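# 스케른덴 거리 옆 ‘오츠카’, 음료 만들기 강좌 수강생 모집

생활문화공간 오츠카(Otska)가 봄 강좌로 ‘과일 음료 한 잔’을 연다. 레몬과 라임, 딸기를 써서 집에서 차가운 음료를 만드는 수업으로, 첫 시간은 2026년 3월 25일이다. 정원은 13명이며 신청은 오츠카 안내 데스크에서 선착순으로 받는다.

수업은 얼음을 다루는 법부터 시작한다. 강사 베레나 레너(Verena Lehner) 씨는 “과일보다 얼음을 먼저 준비해 두라고 가르친다”며 “넓은 그릇에 덜어 놓으면 집기도 쉽고 양을 가늠하기도 쉽다”고 말했다.
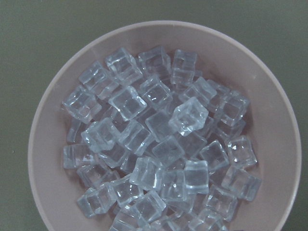

컵은 200밀리리터들이를 기준으로 한다. 레너 씨는 처음 배우는 사람일수록 작은 컵으로 여러 번 만들어 보는 편이 좋다고 했다. 시럽은 첫 시간에 쓰지 않고, 두 번째 시간에 수강생이 직접 끓여 병에 담는다. 남은 시럽은 집에 가져갈 수 있다.

재료 손질과 상차림도 수업에 들어간다. 접시와 그릇, 행주를 어디에 둘지 정하고 나서 과일을 꺼내는 순서다. 보조 강사 오타르 루스타드(Ottar Rustad) 씨가 자리마다 돌며 도와준다.

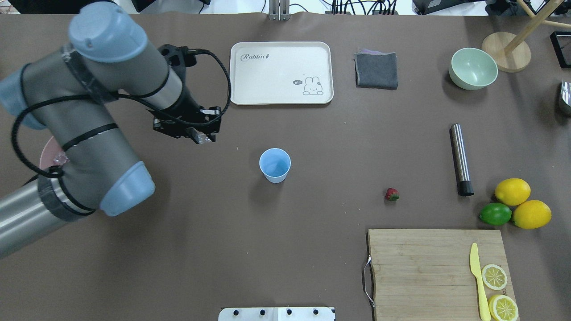 오츠카 강좌 탁자에 놓인 레몬과 라임, 딸기, 하늘색 컵. 위쪽은 토끼 그림이 있는 크림색 쟁반.

한 차례 수업은 40분이고 모두 네 차례 이어진다. 마지막 시간에는 수강생이 각자 정한 조합으로 한 잔을 만들어 나눠 마신다. 재료비는 수강료에 포함되며 앞치마는 각자 가져와야 한다. 과일 알레르기가 있으면 신청할 때 알려야 한다. 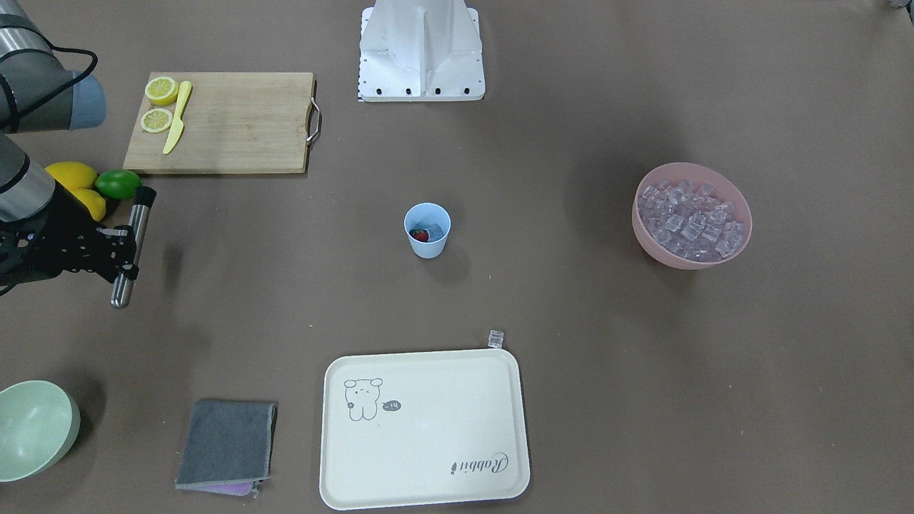

레몬 손질은 첫 시간에 배우는 기본 과정이다. 레너 씨는 즙을 낼 레몬은 가로로 반을 가르라고 권한다. 도마에 놓인 레몬 반쪽 두 개처럼 단면에 속살의 결이 드러나면 즙을 짜기가 수월하다는 설명이다. 딸기는 얼음과 함께 컵에 먼저 넣고, 레몬즙은 나중에 붓는다. 라임은 향이 강해 조금씩 넣으며 맛을 본다.

오츠카는 반응이 좋으면 9월에 같은 강좌를 한 번 더 열 계획이다. 가을 강좌에서는 따뜻한 과일차를 다루며, 강사는 로니아 뢰켄(Ronja Løken) 씨가 맡는다. 대기 신청도 안내 데스크에서 받는다.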